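**Wrist camera only: how many simulated drawer episodes before I stop collecting?**

I'm gathering teleoperated demos in Undar for a drawer-opening policy. 300 episodes so far, all from one kitchen layout with randomised textures. Validation loss is flat, but rollouts stall near the handle. A typical approach view, gripper open:
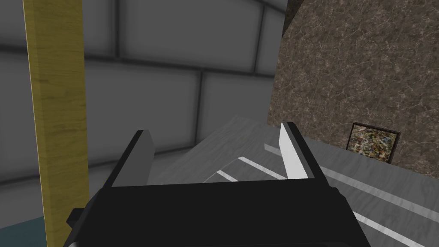
### Answers (3)

**Marites Panganiban** — Count start poses before you count episodes. If every demo begins from the same joint configuration, 300 of them are worth a good deal less than 100 with the base and wrist moved. Also check what the camera sees at contact. With a round knob the fingers and the part between them hide much of the target: 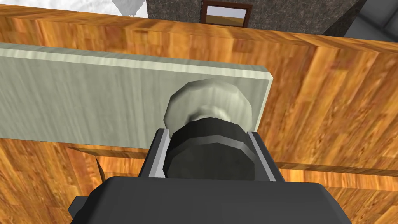
*Render: Clundside wrist-view set*

The policy has to commit before that point, so log the approach at full rate and don't trim it. I record at 22 Hz and drop only the idle steps at the start. Keep the failed grasps too, in a separate split — they are useful for a success classifier.

**(no name given)** — just add more data, worked for me

**Maarja Kļaviņa** — Agree on start poses. I'd add texture seeds: hold the layout fixed, replay each demo under 6 seeds and re-render. It costs no operator time. Compare neighbouring samples at the knob to see if they differ enough to keep.
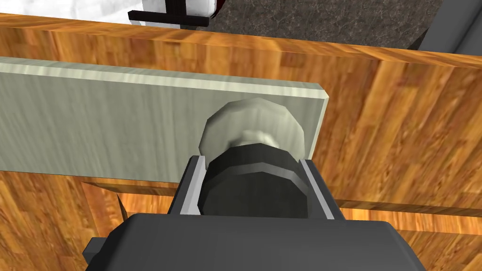
Marites Panganiban replied that re-rendering helps with appearance only, and the action labels stay identical, so replays shouldn't be counted as new episodes when you report the total.

Fair. I store them under the parent episode ID.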